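House rules for the handheld grippers, second edition

October 11, 2026

So I finally rewrote our rules. The old ones lived on a card by the door, they'd been corrected in three colors of pen, and one line just said "no soup," which made sense to exactly the people who were there for the soup.

If you're new to this blog: I look after home recording sessions at Jirnbridge, which is a small outfit, and most of my work happens in other people's kitchens. We go in with handheld grippers, we do ordinary chores with them (putting cutlery away, moving bowls, opening drawers), and the recordings go off to the folks who train the arms. I don't train anything. I'm the one who worries about whether the chopsticks were in the right place when we pressed start, and I have a lot of feelings about it!

The first edition had 39 rules. The second has a good deal fewer, and I want to go through the ones I fought for, plus a couple I lost.

Leave the kitchen alone. I'd tattoo this one on my arm if I thought it would help. When I started, we tidied. We'd clear the counters, take the bags off the racks, hide the trash can, and get this lovely bare room that looked like a furniture showroom. And then the arms would go into a real kitchen with a rice cooker and a bunch of plastic bags hanging off everything and get thoroughly confused. So now the rule is that we move what's dangerous and what's private, and the rest stays put. Mail with a name on it goes in a drawer. Prescription bottles too. The bag of groceries stays where the family dropped it.

I did have to add a line about asking. You'd think it would be obvious, but some people are mortified to have their kitchen recorded as it is, and they should hear before we get there that we want it lived-in. I now send a short note ahead of every visit. Most people write back relieved. A few clean anyway, and fine, it's their house.

Agree on what "done" means before anybody picks anything up. We used to skip this because the tasks sound so simple. Put the utensils in the holder. Great! Does a fork go in tines up or tines down? If the holder has a tall side and a short side, does it matter which thing goes where? Is it okay if a chopstick ends up leaning? We had a whole afternoon last April where two people were doing the "same" task and one was sorting by type while the other was just filling whatever hole was closer. Both perfectly reasonable! But you can't put those in one pile and call it one task. The rule now says the task gets written out in one sentence, plus one sentence on what counts as finished, and both get read out loud before the first try. Reading out loud feels silly for about a day and then you stop noticing.

For what it's worth, my own preference is that leaning is fine and tines go up, but the rule doesn't say that. The rule says decide.

Start from a mess that's a real mess. This is a cousin of the first one. People are neat by nature, or at least the people who sign up for this job are, and if you ask them to lay some cutlery on a table they will set it out parallel with nice even gaps. Please don't. Drop it. Let a chopstick end up at a funny angle. Let two things touch. If a fork is lying in an awkward spot, good, that's an awkward spot we now have a recording of. The one limit is that everything has to be reachable without leaning over somebody else, and nothing goes near the edge of the table.

Keep the bad tries. Oh, we argued about this! The old card said to delete a try if you dropped something. I hated that. A drop followed by a calm pick-up is worth a lot to me, and a stack of recordings in which nothing ever slips gives you a very strange idea of what chopsticks are like. The new wording is that a drop gets a mark in the log and stays in. The only tries we throw out are ones where a person who didn't agree to be recorded walks through, or where the equipment itself quit. Going back through our log I found 743 tries that had been tossed under the old rule, and I'd rather not think about it too hard.

Pads before everything. Check them before each session, wipe them, look for tears, and if one is worn, swap both sides. A fresh pad and a tired pad squeeze differently, and you end up steering around it with your wrist without realizing you're doing it. I got this habit from a stint at Urkano, where they were strict about it to the point of being annoying, and I've come around to being annoying too. Same goes for the pivots. Open and close the thing five times with nothing in it and feel for grit. If it sticks, it goes in the case with a tag, and you don't "just finish this one."

Food contact. This got its own section, and it's longer than I'd like. Anything the grippers touch that people eat with gets washed afterward, by us, before we go. I don't care if the host says to leave it. Clean cutlery in, clean cutlery out. The pads get wiped with something food-safe and we bring our own. And no cooking under power, meaning no stove on, no kettle on, no knives with an edge. A colleague from Drovitz told me I was being fussy about the knives and I said yes, I am, thank you.

Two people, one talker. If two people are holding grippers at the same table, only one of them calls the start and stop. We tried it the democratic way and it was a lot of "wait, are you going?" and "oh, sorry, you go." Hands collide more than you'd guess. The person who isn't calling keeps their gripper still and out to the side until it's their turn. That's in there almost word for word from the soup incident, by the way, and it's as much as I'm going to say about the soup.

Now for the ones I lost. I wanted a hard cap on session length and I got a suggested break instead. Your forearm gets tired long before you admit it, and tired people grab sloppily and hurry, so I'd still put a timer on it. What we have says "take a break when your grip changes," which relies on people noticing, and I don't think they do. I'll try again in the next edition.

I also wanted to ban slow motion. New people move so carefully! They think they're being helpful, they inch toward the fork like it might bite, and nobody puts away silverware like that. I was told "normal speed" is too vague for a rule. So it went into the training notes as advice, where I've written it in capital letters.

Then there's the question of whether to publish the whole thing. Fagundes asked if they could use our sheet for their own home visits, and I said sure, as long as they send me whatever they change. That part I'm really looking forward to. They work in much smaller kitchens than we usually get, and I already know my bit about standing room isn't going to hold up. If you run sessions of your own and you have a rule you swear by, please leave it in the comments, especially if it's about drawers. My drawer section is two lines long and one of them is a question.

Next up for me is the log template, which still has a column no one has filled in since we added it. I'm taking it out this week unless somebody tells me what it was for.

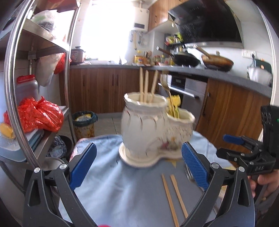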